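Notebook, hand-held gripper no. 26 ("Tamby unit")
2021-12-19

Taking this one apart again. Third entry for the same complaint, which is that the right finger lags the left on closing and then catches up with a small jump. The previous two entries both say "fixed". I wrote one of them, so I get to be rude about it.

What was claimed in May: linkage stiff, cleaned, oiled, fine. What was claimed after that: width reading drifts, recalibrated, fine. Neither entry has a number from before the work, so I can't tell what either of us changed. From here on I want a before reading in the book or I don't believe the after reading.

Before reading, then. Tool clamped by the body in the soft-jaw vise, fingers up, nothing between them. Closed by hand with the pull scale hooked on the trigger side, slow, ten times. The left arm starts moving first every time. The right arm starts late, and the lag is bigger on the first close after the tool has been sitting. After 50 strokes the lag is smaller but still there. So warming it up hides the fault, and I suspect that is exactly what happened in May: somebody (me) oiled it, worked it back and forth for a few minutes, and wrote down the good result.

Tin-yau thinks it's the calibration file. His argument is that the width trace is smooth and only the offset is wrong. My argument is that the trace is filtered before anyone sees it, so of course it's smooth. We pulled the raw encoder log to settle it. At count 3,119 there is a flat spot and then a step, on closing only. Opening is clean. A bad calibration file doesn't know which way the fingers are going. He says he'll accept that for now.

Went through the recordings from this unit to see whether the asymmetry shows in use or just on the bench. Mostly cloth work, thin flat things on a desk, which is the worst case for a late finger: one tip gets to the fabric and pushes it before the other arrives. Both tips are in view all the time, so at least you can judge the gap against the body.

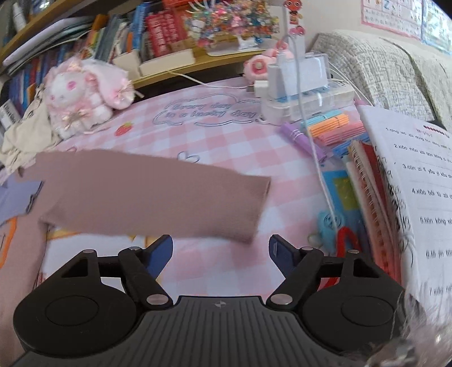 Unit 26, fingers open, ahead of the mauve-brown strip on the checkered mat. Rivets visible on both arms.

I wouldn't read the lag off a still, open or closed, and I'd ask people to stop trying. A single picture gives you the gap and whether the tips point the same way. That's all I used it for. The soft strip is a good test piece all the same, and I'd like something similar on the bench in place of the foam block, which is so stiff it squares the fingers up for you.

Teardown, in the order I did it:

Cable off first. Top cover next, four screws, two of them different lengths. Long ones go at the finger end. Last person had one long and one short at each end, so the cover was sitting slightly proud on one side. I don't think that caused the fault but it doesn't fill me with confidence.

Finger tips off. Both are the navy ones from the Rimier batch. Left tip has a shiny patch on the inside face, right tip doesn't. That agrees with the left one arriving first and doing most of the rubbing. It would also agree with somebody having swapped only the right tip at some point, and there's no entry either way. Calling it weak evidence.

Arms next. Swung each one free of the drive by hand. Left arm drops under its own weight when I tilt the body. Right arm hangs, then drops. No grit in the joint that I can see. Oil is present, more than there should be, and it has picked up lint. Wiped it all out with alcohol and tried again dry: right arm still hangs. So the oil wasn't the cure and the lint isn't the cause, or isn't all of it.

Put the right arm under the loupe. The lower rivet looks tight on one side. I can get the thinnest feeler under the head at the outside edge and not at the inside edge, which would mean it was set slightly crooked. The left one takes the feeler all the way around. I like this explanation a lot, so I made Tin-yau do the feeler check without telling him which arm I suspected. He picked the same one.

Didn't try to reset the rivet. The Phan service sheet says you can relieve it with a light tap on the back, and I have seen what a light tap does to these arms. Took a complete right arm out of the spares drawer, checked that it dropped freely before fitting, and fitted that. The spare's bag is labeled Clamau, no lot number. If it goes stiff too we'll learn nothing about which lot to avoid. Somebody should write lot numbers on the bags.

Reassembled, no oil. Long screws at the finger end. Cover sits flat now.

After reading, same vise, same pull scale, ten slow closes with no warm-up strokes: both arms start together as far as I can tell by eye. Raw log: flat spot at 3,119 is gone. Left it sitting over lunch and repeated from cold. Same. Ran it for 400 strokes, checked again, same.

I'm still not writing "fixed". It was also good for a while after May. What I will write is that the right arm was replaced and the step in the raw log went away when it was. The unit can go back out with a yellow tag. It comes back to the bench after its next batch of cloth sessions and gets the cold test before anyone touches it, cleans it or squirts anything into it.

Calibration: had to redo it, new arm. Old file kept with "_oldarm" on the end. Please don't load it by mistake, the tips will read closed before they touch.

To do
- Old arm bagged and labeled, in the tray under the vise. Don't put it back in spares.
- Cold feeler check on the other units with original right arms. Tin-yau has started a list.
- Take the oil bottle off the gripper shelf.
- Ask for the raw encoder log to be saved along with the filtered one. Asked before, no answer.
- Find out who has the second loupe.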